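Home / News / Press Releases / Housing

Search this site Enter keyword Go

Ilton Homes Opens Furnished Rental Program for Relocating Workers in Hoscombe

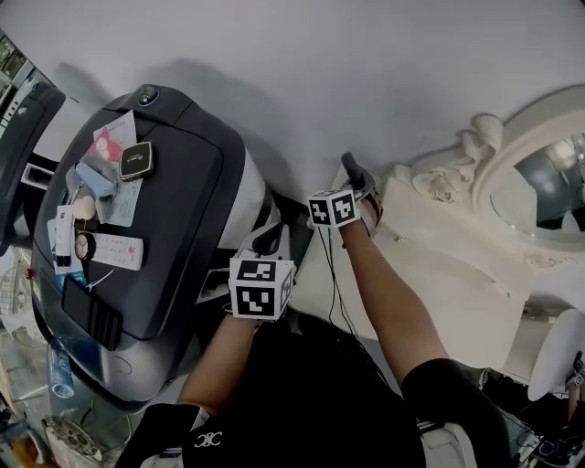 Ilton Homes, a housing company based in Hoscombe, will begin taking applications in August for a furnished rental program aimed at people who move to the area for work. The program starts with 21 apartments in the Truso building on the east side of town, and leases run from two months to a full year. Furniture is a mix of new and secondhand pieces, so no two apartments look the same. One may have an ornate white vanity, another a plain desk and a bookcase. Tenants choose from the apartments open at the time they apply and may ask for one change of furniture before they move in.

The company said the program responds to requests from local employers, who have had trouble finding short-term housing for new staff. Hospital workers, teachers on one-year contracts and construction supervisors are among the groups that have asked for furnished places most often.

"People come here with two suitcases and a start date," said Marisa Lombardi, director of rentals at Ilton Homes. "Most of them don't want to buy a bed and a table for a six-month stay, and they don't want to live in a hotel. We had the building, and we had been thinking about what to do with it."

The Truso building was put up as worker housing and was later used as offices. Ilton Homes bought it and turned it back into apartments over a period of 18 months. The work included new plumbing, new windows on the street side and an elevator that reaches every floor. The original stairs and the tiled entry hall were kept.

Every apartment has a bedroom, a kitchen and a bathroom. Eight of them also have a second, smaller room that can be used for a child or as a study. Rent covers heat, water and internet service. Electricity is billed separately, based on a meter in each apartment. Laundry machines are in the basement and are open to tenants from 6 a.m. to 10 p.m.

Lykkegaard, a furniture restoration firm, supplied most of the secondhand pieces. The firm collects furniture from estate sales and closed hotels, repairs it and sells it to landlords and small inns. Under its agreement with Ilton Homes, it will also repair damaged items and replace pieces that wear out.

"We looked for things that can be fixed," said Lino Marino, workshop manager at Lykkegaard. "Solid drawers, good joints, hardware you can still find parts for. A dresser that has lasted this long will usually take another coat of paint."

Some 2,000 people moved to Hoscombe and the surrounding towns for jobs last year, according to a survey of employers carried out for Ilton Homes. The company plans to repeat the survey before deciding whether to extend the program to a second building.

Applicants need a letter from an employer or a signed work contract. The deposit is one month's rent and is returned within two weeks of the final inspection. Pets under 30 pounds are allowed in ground-floor apartments. Smoking is not allowed in any part of the building.

Musa Ogbonna has been named building manager and will have an office off the entry hall. He previously managed student housing. Tenants can report repairs to him in person or by phone, and there will be an after-hours number for leaks, lockouts and loss of heat.

Employers that want to reserve apartments for their staff can sign a block agreement for up to four units. The rest will be kept for individual applicants.

Application forms will be available at the Ilton Homes office and by mail. Apartments can be viewed by appointment.

Media contact: Rosalba Lo Presti, Communications, Ilton Homes, Hoscombe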